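Cómo hacer que los tulipanes cortados te duren más de una semana

Enero de 2023
Por la redacción del blog de Floristería Hendura

Imprimir | Enviar por correo

Cada invierno me pasa lo mismo: en cuanto veo los primeros tulipanes en el mercado de Ríos me compro un ramo, me lo llevo a casa tan contenta y luego me toca pelearme con él. Porque el tulipán es una flor con carácter, oye. Sigue creciendo en el jarrón, se estira hacia la ventana, se tumba encima de la mesa y un buen día abre los pétalos de par en par y los suelta todos de golpe. Llevo muchos ramos estropeados a mis espaldas y algo he aprendido, así que os cuento lo que hago yo.

Elegir el ramo

Compradlos cerrados. Cerrados de verdad, con forma de huevo y el color ya asomando, pero sin que se vea nada por dentro. Si están verdes del todo puede que no lleguen a abrirse nunca, y si ya están abiertos en la tienda os quedan dos telediarios. Un truco que me encanta: coged el ramo con cuidado y frotad un poquito las hojas entre sí. Si chirrían, están frescos (¡parece una tontería, pero funciona!). Y mirad la base de los tallos, que tiene que estar clara y firme, nunca marrón ni babosa.

El viaje a casa

Envueltos en papel, bien prietos y siempre de pie si podéis. Yo en el coche los meto en un cubo detrás del asiento. Si hace mucho frío en la calle, doble capa de papel, que las puntas se queman enseguida.

Cortar y vestir el tallo

Al llegar, lo primero es quitar las hojas que vayan a quedar por debajo del agua. Las de arriba las dejo casi todas, me gusta el ramo con su verde. Después, cuchillo bien afilado y corte recto, uno o dos centímetros. Hay quien corta en diagonal y jura que es mejor; en mis jarrones no he notado diferencia. Lo que sí se nota es usar tijeras de cocina romas, que aplastan el tallo y luego el pobre no bebe.

Ahora viene el paso que casi todo el mundo se salta. Volved a envolver el ramo en papel de periódico, apretadito, desde los tallos hasta pasar un poco las flores, y dejadlo de pie en agua fría un par de horas en el sitio más fresco de la casa. Los tallos se hidratan dentro del papel y se quedan rectos como velas. Cuando lo desenvolváis parecerá otro. 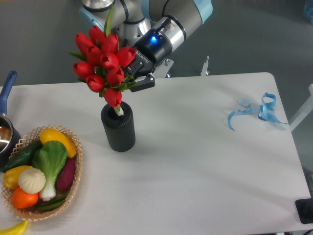 Tulipanes rojos todavía cerrados, con su verde entre las flores.

El jarrón y el agua

Para los tulipanes quiero un jarrón alto, que les llegue más o menos a la mitad del tallo. Tengo uno de cristal de la marca Puder que compré de saldo y es el que más uso, pero vale cualquiera con el cuello un poco recogido. Limpio, eso sí, fregado con jabón y una gota de lejía y muy bien aclarado.

Agua, poca y fría. Con cuatro dedos van sobrados, y a cambio hay que mirarla a diario, porque beben como camellos. La cambio entera cada dos días y aprovecho para recortar medio centímetro de tallo. En cuanto al alimento, el sobrecito de la floristería va bien. El mío es de Dradon y lo echo a medias. Lo de la moneda de cobre, la aspirina y el azúcar lo he probado todo en distintos inviernos y, la verdad, no me convence ninguno.

Y una cosa importantísima: nada de mezclarlos con narcisos recién cortados. Sueltan una savia que les sienta fatal. Si queréis juntarlos, tened antes los narcisos una noche en un cubo aparte y no volváis a cortarles el tallo.

Dónde ponerlos

Lejos del radiador, lejos del sol directo y lejos del frutero (los plátanos y las manzanas sueltan etileno y las flores envejecen volando). Por la noche yo los saco a la galería, que está helada, y por la mañana vuelven al comedor. Girad el jarrón un poco cada día para que no se vayan todos hacia el mismo lado.

¿Y si se caen?

Repetid lo del papel: corte nuevo, envolver, agua fría y paciencia. Casi siempre se levantan. Aunque os confieso que a mí también me gustan así, desmadejados, colgando por el borde del jarrón. Los que más me han aguantado pasaron de los diez días, en un febrero de mucho frío y con la calefacción bajita.

Comentarios (4)

violeta_en_flor: ¡Lo del chirrido no lo conocía! Lo he hecho en el súper y me han mirado raro, pero chirriaban.

Macetas y más: Yo les pincho el tallo con un alfiler justo debajo de la flor y no se abren tanto. ¿Lo has probado?

Hendura: @Macetas y más, sí, un par de veces, y unos sí y otros no. Este año vuelvo a probar con un ramo de los amarillos.

lamarisma: ¿Sirve también para los ranúnculos? Se me doblan todos al segundo día.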